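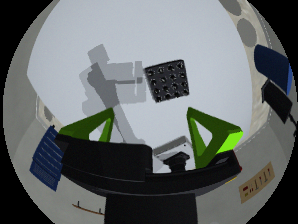 Does putting the furnace filter change on a calendar save any money? Very little, as far as I can tell, and I have read the whole Irneslow leaflet twice looking for the part where it does.

Glenys Harawira wrote on October 30, 2025:
> We switched all our units to the Dewan pleated filters in March and
> our gas bill came down. The leaflet says to change them every
> 2 months no matter what. Why would anyone still wait until the
> filter looks dirty?

Glenys, I don't doubt your bill. I doubt the filter did it. You also had the back door sealed and the thermostat moved out of the hallway, if I remember your post from the spring, and either one could account for the whole drop.
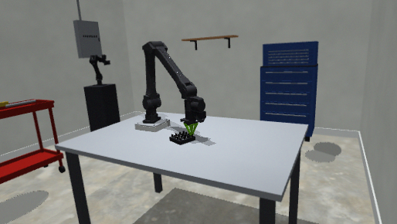
The leaflet compares a new filter with one that ran for 2,000 hours in what it calls a "typical home". No word on pets, carpet, or whether the fan ran all day. My fan runs 1,000 hours in a heating season, if that, and we have bare floors and no dog. I pulled mine after 6 months and could still see light through it.

Pleated filters can also choke an older blower. Mine whistled at the return grille with the thick one in, so I went back to the cheap flat kind – the whistle stopped the same evening. The leaflet skips that part too.

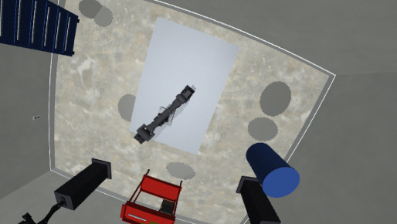

Didier Ferrand asked last week if a pressure gauge across the filter is worth buying. I'd say yes, if you can borrow one first and see whether you'd ever look at it. A gauge at least tells you something about your own ducts. A date printed by the people who sell the filters tells you about their sales plan.

Before anybody signs up for the subscription, I'd like to see these:

1. Two winters of bills from the same house, with the weather taken into account and nothing else changed.

2. The pressure drop for the Dewan filter when it is new, in the size you use. The box I bought didn't give one.
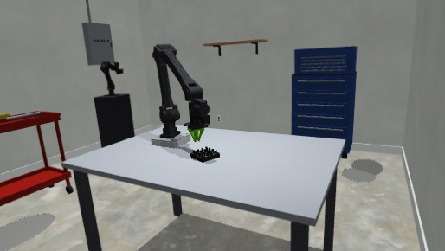 3. What the shipping costs after the first year. I asked the store and got a coupon back.

If someone has the first item, post it and I'll read it.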